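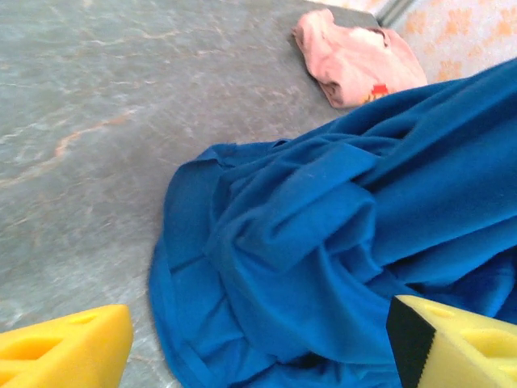 Blue fabric and a small pink cloth on the sorting table.

Textiles: what we can take this month

The Trovora textile shelf is open again after the August break. Bring clean, dry fabric in any size, from tea towels up to full bedding. Torn or stained pieces are fine if they have been washed, but please put them in a separate bag marked "rags".

Last year the shelf took in 1,963 items. More than 900 went straight back out to members, mostly blankets, children's clothes and offcuts for sewing. What is left over goes to Camargo, who collect from the side door and cut it down for cleaning cloths.

You don't need to fold anything before you drop it off. Everything is opened out on the table and checked for holes and missing hems, then folded and put away by size. Labels can stay on, as they help us choose the right wash.

We can't accept pillows, duvets or carpet. Curtains are welcome with the hooks taken out.

Drop-off is from 2 until 5 in the afternoon at the Flamotow entrance. Ring the bell if the door is shut.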